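Print this page | E-mail this page

Pepper seeds just sitting there - start over or wait?
Posted by Idalina Torres

Hi all! I've grown peppers from plants for years and this is my first time doing them from seed, so be gentle. I bought 2 packets of a long red frying pepper from Omerović (the seed place, they do a lot of Balkan types) and sowed them in December, which I know is early, but I have a sunroom and no patience. The tomatoes I started the same evening are up and already leaning all over the place. The peppers have done nothing. Not one green speck.

They're in a regular seed mix from the garden center, in plastic cell trays with the clear lids on, on a shelf by the window. It's sunny in there by lunch but it does get chilly at night, chilly enough that I wear a sweater to water. I poked around in one cell on Monday and found a seed that looked exactly like it did in the packet. Do I dump the trays and start again, or leave them alone? And is it worth soaking the next batch first? My neighbor swears by chamomile tea, my sister says plain water, and I have no idea who to believe.

Soo-ah Baek

Leave them alone! It's your nights. Tomatoes will put up with a cool room and peppers just sulk. Get the trays up off that shelf and onto something warm - a heat mat if you'll spend the money, the top of the fridge if you won't. I did mine on the fridge for years and they came up fine, I just had to remember to bring them down to the light the minute I saw green.

On soaking, I've tried it both ways and I do it now, plain water overnight, then straight into the mix. I can't say the tea did anything for me except smell nice. Don't leave them in the water for days, though. I forgot a batch over a long weekend once and they went to mush.
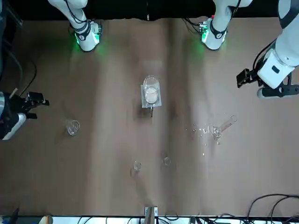 Small beakers and glass dishes on a brown tabletop

Also, stop digging them up to look (I know, I know, I do it too). And take the lids off for a bit each day if there's a lot of water running down the inside.

Jacobus Buthelezi

Old seed probably. Check the date on the packet.

Evaristo Contreras

I'd go along with Soo-ah on the warmth, but sow a few more anyway while you wait, if you have seed left. Put ten of them in a damp paper towel inside a sandwich bag and keep it next to the trays. If the ones in the towel sprout and the trays don't, your mix is too wet or you planted too deep. I go down a quarter inch and no more. I had some Roko peppers take so long one winter that I gave the tray away, and the guy I gave it to was eating peppers off it by August - still a little sore over that one.

Last updated: December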